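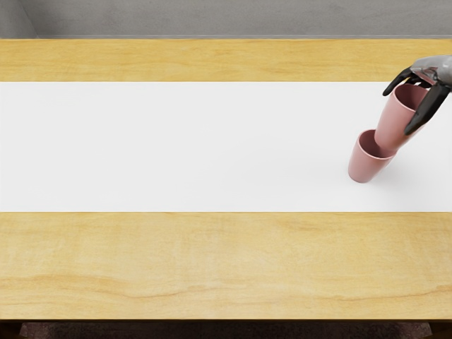

Cup stacking in simulation, Predex open day, Plarside.

October 2025

Drove to Plarside for the Predex open day. Left early, got there before the doors opened, sat in the car and read the program. It listed a tour of the assembly bay, a talk on maintenance, and a session called "Two-arm handling in simulation", which was the one I had come for. The assembly bay I had already seen in July and it hadn't changed much, apart from new floor markings and a second parts lift that was switched off.

The simulation session was in the long room at the back, the one they call Villanueva. Chairs in rows, a wall screen, two desks with workstations. The simulator is their own build and goes by Floltus. It runs on one workstation for the demonstration and on a rack somewhere else for the bulk work. We were told the rack was too loud to have in the room. I would have liked to see it.

The task on screen was to stack one cup into another. Two pink cups, a table, a white runner, a grey wall behind. The robot has two arms, but for most of what I saw from the table view only one was in shot. I asked about this and was told the idle arm is parked to the side by default and still counts for collision checks. That seems sensible, although it means some planning time is spent on an arm that is doing no work.

Notes on the setup, from what was said and what I wrote down at the time:

Recorded runs in the cup set: 1246. These include failures, which are kept and tagged. They didn't have the split with them.

Tabletop objects in the current library: 11. The cups are among the easier ones because the shape is a plain taper with no handle, so orientation around the long axis doesn't matter. A mug would be a different problem. They have a mug in the library but weren't showing it.

Length of the session: 18 minutes of demonstration, then questions until the room was needed.

The main thing I wanted to know was how contact is handled when one cup goes inside the other. Tapered cups are awkward for a physics engine. The walls are thin, the contact patch is a ring that moves as the cup goes down, and if the solver step is too coarse the inner cup will pass a little way into the outer one and then get pushed out with more force than it should. I have had this on my own bench model, where the top cup left the stack at a speed no cup has ever reached on a kitchen table. The presenter said they see the same thing at times. Their fix is to shrink the time step only while two objects flagged as nesting are close together, and to leave it coarse otherwise. I asked what "close" meant. The answer was that it is set per object pair, by hand. So it is a table of values that somebody tunes, and adding to the library means more tuning.

Friction was dealt with more quickly. The runner and the wood have separate values, which I hadn't expected. The runner is modelled as a flat rigid sheet, so it doesn't ruck up or slide. For cup work this probably makes no difference. For anything dragged across a cloth it would make a lot, and I wrote that down to ask about later but ran out of time.

There was a long part on grasp choice. The planner offers a set of candidate grips and scores them on reach, clearance and how well the fingers can let go afterward. That last term was the interesting one. With stacking, letting go is half the job. If a finger is hooked over the rim on the inside, it has to come out before the cup is fully down or it will be trapped between the walls. If the fingers stay on the outside they can foul the lower cup. The scoring allows for either but weights them differently. They wouldn't give the weights.

The lower cup in the still at the top is on a lean, and tilt was covered in the talk as well. A hand that is good enough with an upright cup can go wrong with one that has tipped, and the planner has to work out whether to bring the top cup in at the same angle or to straighten the lower one first. The second choice takes longer and needs either the other arm or an extra pick and place. The present version tries to match the angle first. If the error is above a limit it backs off and plans again. I asked whether the limit was measured at the rim or at the base and was told at the rim, centre to centre, plus an angle term. Good. At the base would be the wrong place for it.

The hand itself has four fingers and a thumb. I had assumed a simple two-jaw gripper would be used for cups and said so. The reply was that they want one hand for the whole library and that swapping end tools in the model would hide problems they would have to solve anyway. I can follow that, but it does mean a lot of joints for a job that doesn't need them. Every joint is another set of limits to check, and at least one of the slow spots in the demonstration was put down to the finger planner and not the arm. 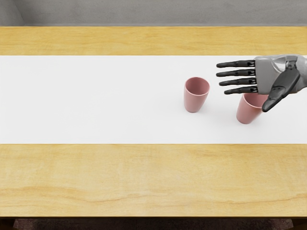
A man two seats along said he thought the open hand was the harder half of the problem, and that he would sooner watch it approach and withdraw twenty times than see one more finished stack. In his plant, he said, most of the knocked-over parts were knocked by a gripper on its way in or on its way out, while it wasn't holding anything, and the logs called those cycles normal until the next one failed. He wanted to know if Floltus logged the nearest distance between the hand and every object on the table over the whole run, or just at the moment of grasp.

It logs it over the whole run. The values are saved at a lower rate than the joint data, every 21 steps, to keep the files small. He wasn't happy with that and I think he was right. A fingertip can brush a rim and be clear again inside that gap, and then the record would show a near miss, or show nothing. The presenter agreed it could happen and said contact events are written separately at full rate, so a touch would be caught even if the distance trace skipped over it. That settled it for me. It didn't settle it for him, and he kept going for a while on near misses, which by definition don't produce a contact event.

Other questions, in short form:

Somebody asked about lighting. The scenes are lit evenly from above, with soft shadows, and this can be varied. For the demonstration it was left alone.

Somebody asked why the cups were both the same colour. Same model loaded twice, and it makes the vision part do some work, as it can't tell them apart by hue. A fair answer. I would like to see how it copes when one is mostly hidden behind the hand.

Somebody asked how long before it runs on real hardware. The answer was careful and had no date in it.

I asked about the camera positions. They are fixed for each run but picked from a range between runs. No moving camera yet.

I also asked if the start positions of the cups were random or drawn from a grid. Random within the reach zone, with a minimum gap, and thrown out and drawn again if the gap is broken. Nothing was said about how the tilted starts are chosen, and I forgot to follow it up. My guess is that most of the tilt comes from the run itself and isn't set at the start, but that is a guess.

After that the room had to be cleared. I skipped the maintenance talk and had another look at the desk workstation, where a few runs were still going. Frame rate was good until the hand got close to a cup and then it dropped, which fits with the smaller time step. On a slower machine it would be painful. I asked what the minimum was and was given a printed sheet. The sheet has the graphics card and memory on it but not the processor, and I suspect the processor is what matters here, given that the contact solver doesn't run on the card in this version.

Overall a useful trip. What I take from it for my own model:

Smaller step near nesting contact only, not everywhere. I have been running the small step for the full cycle and it costs me most of the run time.

Split the success check into position and angle, both at the rim.

Log contact at full rate and distance at whatever rate the disk will take. Also keep a running minimum for distance between saves - one number per object, cheap, and it would have answered the man two seats along. I didn't think of it until I was back on the highway.

Score the release as well as the grip. At present I score the grip and then open the fingers and hope.

I left a card asking for the nesting table format, without the values if they would rather keep those. They said they would see. Coffee was from a machine and there was no milk. Parking was free.

Need to find the July notes and check what I wrote about the arm limits, as the sheet gives a wrist range that looks narrower than the one I remember. May be a misprint. The bench model uses the wider one.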